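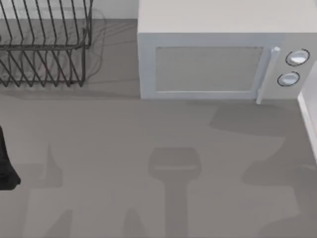

Resets between episodes: what do you write down?

nayaaba
We're putting together a short rule sheet for kitchen tasks in sim before Vollwood starts sending us runs. Draft so far:
Log the seed and the pose of every fixture.
Nothing on the counter at reset unless the task lists it.
Microwave door closed at reset.
Throw out any episode where an object moves before the first command.
What am I missing?

r_khoury
Lighting. We fixed ours in January and the policy fell apart when the lamp moved. Vary it, and log the values with the seed. Arm shadows on the counter count too.

Zerkel11
Disagree on varying it from the start. Get a baseline with fixed lights first or you can't tell what broke. We do 8 fixed runs per task, then randomize.

r_khoury
That's fine for debugging. I wouldn't put it in a rule sheet — people stop after the fixed runs and report those.

salamatu_e
Add a renderer setting line. Thin wire stuff like dish racks can ghost with some denoisers. We lost 2 days at Kyei thinking it was a physics problem.

Zerkel11
OK, but then require both numbers in the report, fixed and randomized.

nayaaba
I can live with both numbers. Adding lights and renderer settings. Still not sure about throwing out episodes, Nhyira wants them kept and flagged.

salamatu_e
Keep and flag. Disk is cheap.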